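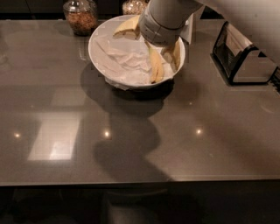 Rosemarie Wegener 님이 지난 글에 음식물 쓰레기 기록은 한 달로는 부족하고 계절이 한 번은 바뀌어야 쓸 만하다고 답글을 남겼다. 맞는 말 같아서 5월부터 적은 것을 오늘까지 모아서 정리한다. 글이 좀 길어서 나눠 올린다.

2023년 8월 31일 기준이다. 두 식구 살림이고, 집에서 저녁을 해 먹는 날이 대부분이다. 점심은 각자 밖에서 먹는다. 조건이 다른 집은 숫자가 많이 다를 것이다.

적은 것은 버린 날짜, 품목, 무게, 버린 이유. 무게는 주방 저울로 쟀다. 껍질이나 뼈처럼 원래 못 먹는 부분은 뺐다. 처음 며칠은 그것까지 적다가 너무 번거로워서 그만뒀고, 그 며칠 치는 집계에서 제외했다.

도구는 Funamel이라는 메모 앱을 썼다. 표가 되고 글자 검색이 된다. 종이로 해도 상관없는데 나는 종이를 잘 잃어버린다. 앱 추천은 아니다. 합계 내는 기능이 빈약해서 결국 마지막 계산은 스프레드시트로 옮겨서 했다.

결과부터 쓰면 첫 주에 버린 것이 400그램이었다. 대파, 상추, 먹다 남은 밥, 두부 반 모. 적기 전에는 거의 안 버리는 집이라고 생각했다.

품목별로 보면 잎채소가 가장 많다. 무게로 전체의 40퍼센트다. 잎채소는 가벼우니까 부피로 치면 훨씬 더 될 것이다. 그다음이 밥과 빵, 그다음이 반찬류. 고기와 생선은 거의 없었다. 비싸니까 알아서 챙겨 먹은 듯하다.

버린 이유 칸은 처음에 자유롭게 적었더니 나중에 묶기가 어려웠다. '깜빡함', '잊음', '뒤에 있었음'이 다 같은 말이다. 6월부터는 네 가지로 정해 놓고 골랐다. 잊음, 너무 많이 삼, 너무 많이 만듦, 맛없음.

가장 많은 이유는 '너무 많이 삼'이었다. 우리 동네 Verstraete는 채소를 묶음으로만 판다. 상추 한 봉지를 사면 둘이서 나흘을 먹어야 하는데 그 사이에 외식이 한 번 끼면 못 먹는다.

그래서 중간에 장보는 곳을 일부 바꿨다. Trevumen 시장은 채소를 무게로 달아 판다. 단가는 조금 비싸다. 멀기도 하다. 일주일에 한 번만 가고 잎채소만 거기서 산다. 나머지는 원래대로 Verstraete.

영수증을 맞춰 보니 단가가 올라도 채소에 쓴 돈은 줄었다. 다만 여름에는 원래 채소를 덜 사는 편이라 시장 덕분이라고 단정은 못 하겠다. 겨울까지 적어 봐야 안다.

냉장고 배치도 바꿨다. 채소 칸에 넣으면 안 보이고 안 보이면 잊는다. 금방 먹어야 하는 것만 가운데 선반 앞쪽으로 옮겼다. 채소 칸에는 당근, 무, 양배추처럼 오래 가는 것을 넣는다.

가운데 선반은 채소 칸보다 건조해서 잎이 빨리 마른다. 대신 눈에 보이니까 마르기 전에 먹는다. 6월에 옮긴 뒤로 '잊음'이 확실히 줄었다. 우리 집 냉장고 얘기이고, 선반이 좁은 집은 어려울 수 있다.

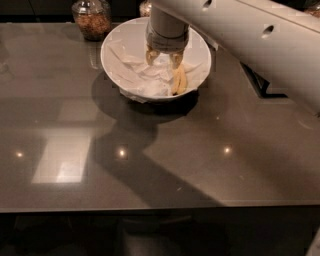

조리대 위의 그릇.

밥은 해결이 쉬웠다. 남으면 그날 바로 한 끼씩 나눠 얼린다. 다음 날로 미룬 밥은 대부분 버리게 됐다. 기록에 그렇게 나온다. 빵도 같은 방식으로 사 온 날 반을 얼린다.

반찬은 아직 못 줄였다. 콩나물무침이나 가지나물은 만든 날이 제일 맛있고 셋째 날부터 손이 안 간다. 양을 반으로 줄이면 될 일인데, 콩나물 한 봉지를 뜯으면 다 무치게 된다. 요즘은 반은 무치고 반은 국에 넣는다.

Willy Van Damme 님이 퇴비로 만들면 버린 것이 아니지 않느냐고 물었다. 나는 버린 것으로 센다. 먹으려고 산 것을 못 먹었으면 돈은 이미 나갔다. 퇴비는 그다음 단계의 얘기라서 따로 적는 것이 맞다고 본다. 우리 집은 베란다가 좁아서 퇴비는 안 한다.

무게 말고 금액으로 적으라는 의견도 받았다. 해 봤는데 남은 반찬 값을 매기는 것이 애매했다. 양념까지 계산할 수는 없다. 금액은 포장 채로 버린 것만 적는다. 그쪽은 한 달에 한두 건이고 주로 요구르트다.

Gestberg에 사는 언니네도 7월부터 같이 적는다. 그쪽은 네 식구이고 아이들 도시락을 싼다. 버리는 이유 1위가 '너무 많이 만듦'이다. 도시락에서 남아 돌아오는 것도 여기에 넣는다고 한다. 우리와 순서가 완전히 다르다.

언니는 무게를 재지 않는다. 컵으로 어림잡아 '한 컵', '반 컵'이라고 적는다. 비교는 안 되지만 자기 집 안에서 늘고 주는 것은 보인다고 한다. 저울 꺼내기가 귀찮아서 그만둘 것 같으면 그렇게 해도 될 것 같다.

시간은 생각보다 안 든다. 버릴 때마다 최대 50초. 월말에 합계 내는 것이 제일 귀찮다. 7월 치는 미루다가 8월 중순에 했다.

빠진 날도 있다. 여름 휴가로 집을 비운 동안은 당연히 없고, 손님이 온 날은 정신이 없어서 못 적었다. 손님 온 날이 제일 많이 버렸을 텐데 숫자에는 안 들어갔다. 이 점은 감안하고 봐 달라.

8월 마지막 주는 대파 흰 부분 조금과 식빵 한 장뿐이었다. 더운 주라서 저녁에 국수를 많이 먹었고 장도 덜 봤다. 이대로 유지될지는 모르겠다.

표 양식을 달라는 분이 있어서 적는다. 칸은 날짜, 품목, 그램, 이유, 비고. 이것이 전부다. 처음에는 보관 장소 칸도 있었는데 냉장고 아니면 식탁이라서 지웠다.

가을에는 감자와 양파를 따로 볼 생각이다. 상자로 사는 집이 많은데 우리는 상자로 사면 꼭 밑에 깔린 것부터 싹이 난다. 작년에는 안 적어서 얼마나 버렸는지 모른다.

다음 정리는 11월 말에 올린다. 같이 적는 분 있으면 식구 수와 제일 많이 버린 품목만 답글로 남겨 주면 모아 보겠다.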